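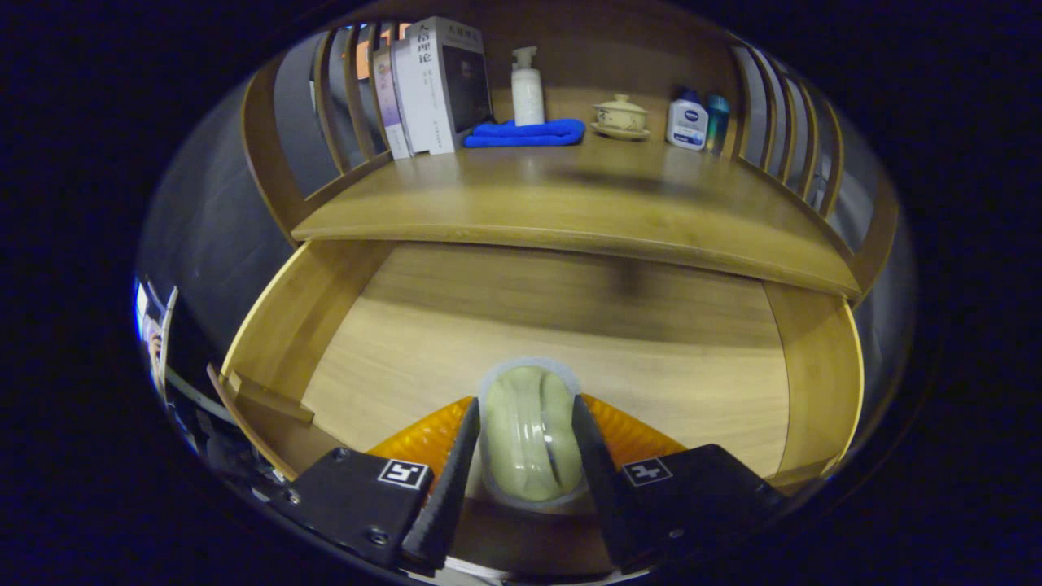
Gripper keeps squeezing our clear plastic packages until they pop out — what are other school teams doing?

Posted in: Student Projects > Grippers and Arms

Hi all! I'm on a four-person team for our robotics class and we're doing the "put it away" project this term. You get a drawer and a bunch of household stuff, and you have to collect enough good pick-and-place runs with a hand-held gripper to train on later. Our target is 200 clean runs and we're at 92, so not terrible, but the blister packs are killing us.

Boxes are fine. Folded towels are fine (I love the towels). But anything in one of those clear plastic shells, especially if it's a rounded thing like a bangle standing on its edge, either slides down through the fingers or shoots out forward when we close. If we squeeze gently it slides, and if we squeeze hard it shoots. There's a sweet spot somewhere but my hands can't find it twice in a row, and my teammate's hands are worse.

Fingers are the black ones with ridges on the inside, printed from the Kerberg files the class gave us. We tried rubber bands and they rolled off. We have until the end of September and I'd like to not spend all of it crawling after a bracelet. Any ideas? Also, do you throw out the runs where it slips a little but still ends up in the drawer?

riritz_fan
Okay, we had this exact problem last year with toothbrush packaging! A couple of things helped.

First, stop grabbing the middle. On a round thing the fingers want to meet the package a little below the widest part if you're lifting from underneath, or a little above it if you're coming down from the top. Dead center is where it squirts. We put a strip of tape on our practice packages so everyone on the team could see where to aim, then peeled it off once we had the feel of it — don't leave it on for the real runs or your model will learn to look for tape.

Second, ridges are great on cardboard and lousy on slick plastic, at least in my experience. You only touch on the tips of the ridges. We glued a thin piece of silicone baking mat over ours and trimmed it flush with a craft knife. Do both fingers the same, and check afterward that they still close evenly, because one of ours ended up thicker and everything twisted to the left for a whole afternoon before I noticed.

As for the slippy runs, we kept them if the package stayed in the fingers the whole time and threw them out if it left the fingers at all, even if it landed perfectly. Put that in your notes as a rule before you start sorting. We went back and forth on it and had to re-watch 28 runs, which was a really boring lunch.

Oh, and wipe the packages! Hand grease is real. We did it every ten tries or so.

boltirano
just get softer fingers. the printed ones are bad. we bought some and never had a problem

slowclose
I don't think you need to buy anything. The one above is right that soft fingers help, but lots of class rules say you have to use the supplied ones, so check that before spending money.

What I'd look at is how fast you're closing. When I help with our after-school club, nearly every beginner snaps the trigger shut like a stapler. Try closing until you just touch both sides, stop, count "one," then squeeze the rest of the way. It feels silly for a day and then it's automatic. You also get nicer data out of it, with a clear moment of contact in every run. Our club's Fekete set is 1,853 runs now, going back a few years, and I can tell who recorded what just from how they close.

The other thing is your wrist. If you're tilted even a bit, one finger lands first and pushes the package into the other one, and a curved shell will rotate right out. Rest your elbow on something if the drawer is low enough.

I'd disagree a little on the slips. We keep a separate folder of them, with the drops too. You might want them later for a "what went wrong" section in your report, and our teacher gave us extra points for ours.

Original poster, replying
Thank you both so much!! Tried the touch-stop-squeeze thing and I got six in a row, which is my record by four. Haven't done the silicone yet. I have to ask if it counts as changing the fingers, and I also have to ask at home about the baking mat.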